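Brakville depot switches to flat-pack cartons

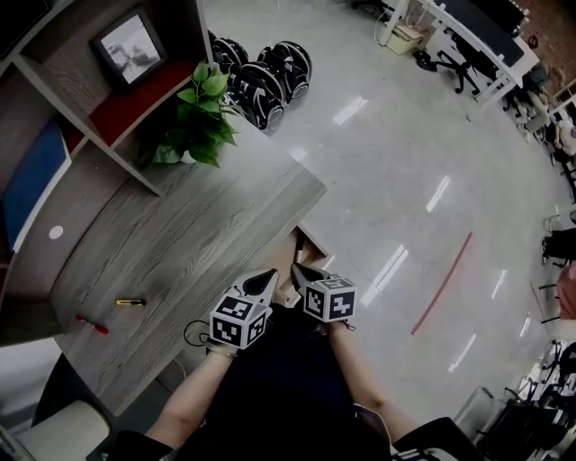
Plaleck will move its Brakville parts depot to flat-pack cardboard cartons in August, replacing the moulded tubs used on the Kanham run. The depot ships 3,024 orders a month. Cartons arrive in bundles of 100 and are opened at the bench with an ordinary utility knife, like the yellow-and-black one on the table, then labelled by marker pen. Operations manager Igor Brabec said freight volume on empty returns would fall 13 per cent – the trial ran for 3 months. Tubs remain in use for liquids.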